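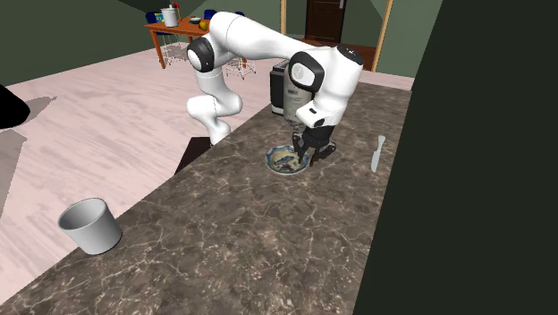 Why does finished compost sell so slowly when towns have so much of it?
Mostly because farmers pay to haul it, and compost is bulky for the nutrients it carries. A lorry of it does far less for a field, weight for weight, than a lorry of mineral fertiliser, so distance eats the saving.

Home | Course outline | Handouts | Reading | Contact

Handout 2: Selling the stuff
28 Jun 2018
Begoña Arroyo

Last week we followed kitchen waste as far as the sieve. Now comes my favourite bit of the whole course - what happens at the gate!

Take the Ilum plant, our case study. It had 1,065 tonnes of screened compost in the yard at the end of November and orders for hardly any of it. Nothing was wrong with the product. Fumiko Koyama's lab sheets (in your reading pack) show it was mature and low in glass and plastic. The trouble was timing. Growers near Ilum spread before autumn ploughing, and the plant's best output arrived after they had finished.

Terms to know
Gate fee: what the plant is paid to take waste in.
Maturity: how far the breakdown has gone. Immature compost can rob young plants of nitrogen.
Contrary matter: glass, metal, plastic, stones.
Market support: a payment per tonne sold, made to the producer or the buyer.

Who should get the support payment? Isamu Okabe argues for the producer, as there are fewer forms and fewer people to check. Toshiko Kamata would pay the farmer, who can then pick whichever plant makes the better compost. I change my mind on this every year, and I'd love to hear you fight it out.

Covelel tried a third way and paid for haulage only, up to 21 kilometres from the plant. Look closely at the map in the pack and see which villages fell just outside the line. Then think about what you'd do with the line - move it, slope the payment, or scrap it?

For next time
Read the Higuchi paper, sections on storage and bagging. Skip the appendix unless you enjoy moisture tables (I do).
Write one page on whether a town should sort waste at the door before it spends anything on market support. Hand it to Reiko Kamata at the start of the session.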